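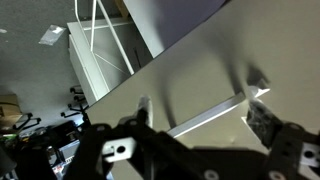 The gripper on a thin white bar, seen from the wrist camera. Gray pad on the left finger, fuzzy one on the right.

Aketti two-finger gripper with wrist camera: three weeks of picking things up

The Aketti arrives in a box big enough for a microwave, most of it air. Inside are the gripper, a bag of screws, a wrist camera on a short cable, and a manual that spends its first four pages congratulating you. Mine cost $948 with the camera. The Cantero I had been using sells for $2,170 without one, so I went in wanting very badly to be told I had wasted my money the first time.

I should say what I do with these things. I have a mid-size arm in a carpeted office and a steady supply of dull jobs for it: bars, panels, trays, anything flat and thin that has to get from one place to another without a scratch. If you lift engine blocks, go read somebody else.

Setup

The manual says 20 minutes. I was done in an afternoon, which by the standards of the trade is quick. The mounting plate fits the usual bolt pattern, the cable is long enough if your arm never turns its wrist all the way over, and the controller software found the gripper on the second try. It found it on the first try too, but under the name of a different gripper.

Calibration is a matter of closing the fingers on nothing, then on the small steel block they give you, then on nothing again. Don't lose the block. A replacement has to be ordered from Plolbridge, the distributor, and Plolbridge answers mail on what I'd call a seasonal basis.

The fingers

Aketti sells the fingertips separately, and this is where a person's evening goes. The pale gray pads that come with it are smooth, firm and a bit slick on painted parts. The textured ones look like something pulled off the underside of a chair leg, and they hold much better on anything glossy. They also collect every hair in the building.

I ended up running one of each. Adelmo Bortolotti, who has the bench across from mine and a low opinion of most of my ideas, called it wearing one shoe and one slipper. Fine, but it works for thin stock. The smooth side lets a bar slide a little and square itself up as the fingers close, and the fuzzy side keeps it from going any further. With two smooth pads I dropped a bar every morning. With two fuzzy ones the bar stayed exactly as crooked as it was when I grabbed it.

Grip force is set by a slider that goes from 1 to 10. Settings 1 through 3 are the same. Setting 4 is useful, and everything past 7 is for people who are angry at the part.

The camera

I expected to hate it. A camera on the wrist sees the fingers, whatever they're holding, and then the rest of the room at an angle that makes you want to sit down. Chair casters loom. The carpet turns into a wall. But for checking whether you have hold of the part where you think you do, it beats my overhead camera, which mostly supplies me with footage of the back of the arm.

Two complaints. Black fingers blur easily when the arm moves, and the edge of a dark fingertip against its own shadow is a hard thing for software to find. The other is light. Over a pale panel the gripper throws a shadow, and my edge detector fell in love with that shadow and tried to pick it up. A cheap lamp off to one side fixed most of it. Aketti offers a ring light for a price I'm going to leave out of a family publication.

Against the others

The Cantero is smoother, quieter and better made, and its fingers come back to the same spot every time. The Aketti comes back to the same neighborhood. For my bars that's good enough. For pins and sockets I'd keep the Cantero and try not to think about the bill.

The Skadgate, at $1,509, sits in the middle and I can't find a reason for it. Niall Tosh swears by his. He has also rewritten most of its driver.

Good: price, swappable tips, a camera that earns its cable.
Bad: the slider, the blur, the steel block.

I'm keeping it. If version two comes with a force setting in real units, I'll be in line on Friday morning with everyone else.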